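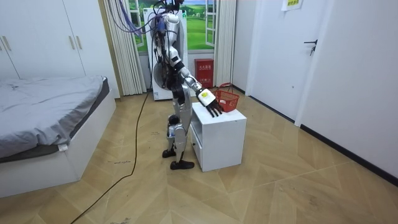 Règles de conduite des essais en intérieur meublé

La présente note reprend, à l'intention des équipes qui nous lisent, les règles appliquées depuis août aux essais de robots humanoïdes du programme Hellia, à Plaltodstead. Elles complètent le protocole Olatunji, dont la rédaction laissait trop de latitude sur la préparation des locaux.

Tout câble posé au sol est dégagé de l'axe de marche avant la mise sous tension. Le faisceau supérieur conserve du mou sur l'ensemble du parcours. Une distance de deux mètres est observée par toute personne présente, et l'arrêt d'urgence reste à portée de l'opérateur désigné. 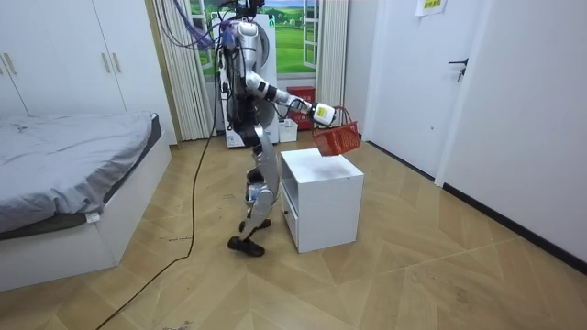

Transport d'un panier à anse, robot en marche à proximité d'un meuble bas.

La saisie d'un objet et le déplacement font l'objet de validations distinctes. Un changement d'objet impose de reprendre la première, à raison de six répétitions consécutives sans intervention. Toute chute, même sans dommage, est consignée avant la reprise.

Omolara Obi, qui a relu ce texte pour Floren, souhaite porter la durée de conservation des journaux à plus de trois ans. Ce point demeure ouvert ; les observations peuvent être déposées en commentaire.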